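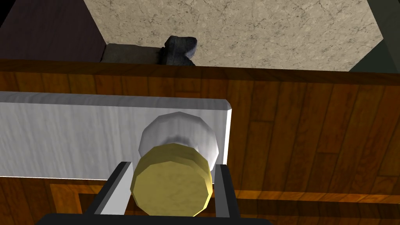
Two-finger gripper at a round white knob, wrist camera view

Vundley Gripper Comparison Kit, simulation edition

Test two grippers on the same household tasks before you buy hardware. The kit includes 52 tasks — drawers, knobs and doors — and logs up to 4000 trials per run.
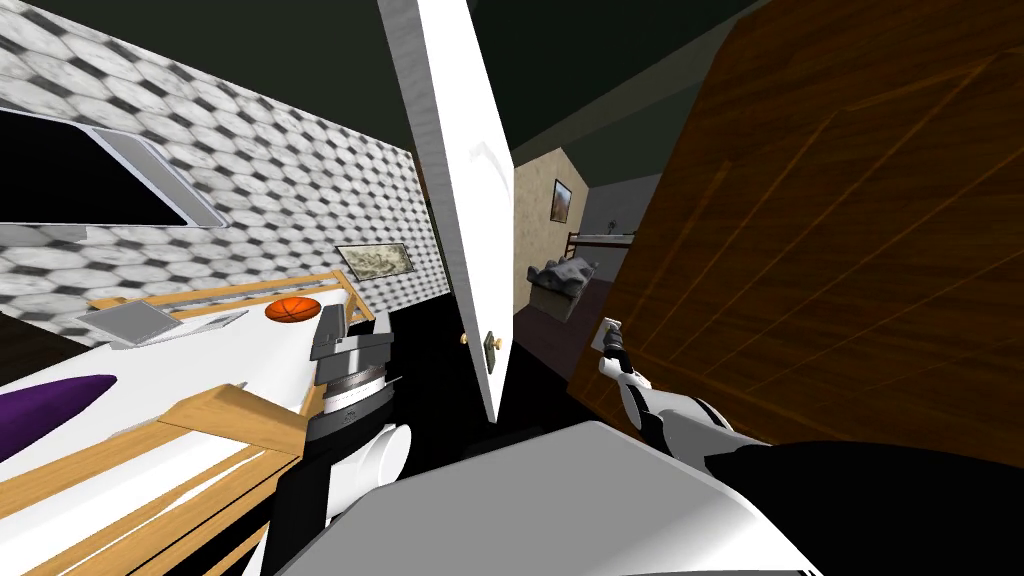 Rodrigo Pinheiro

The head camera keeps both arms in view in the bedroom task. Camera height and tilt can be changed between trials.

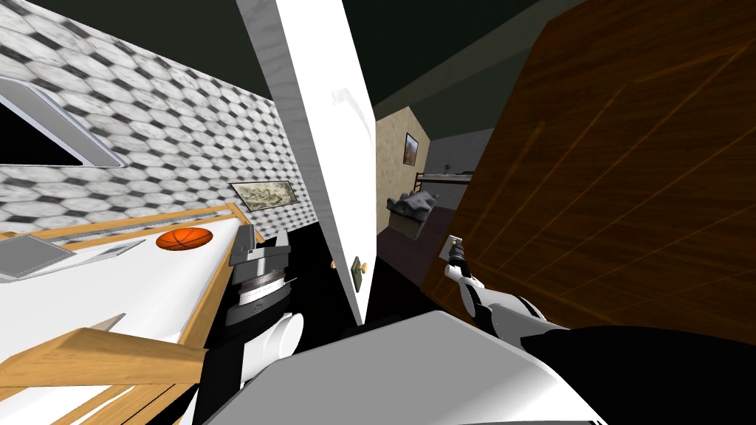
Slim gripper near the door's latch plate

License: $749, 16 seats.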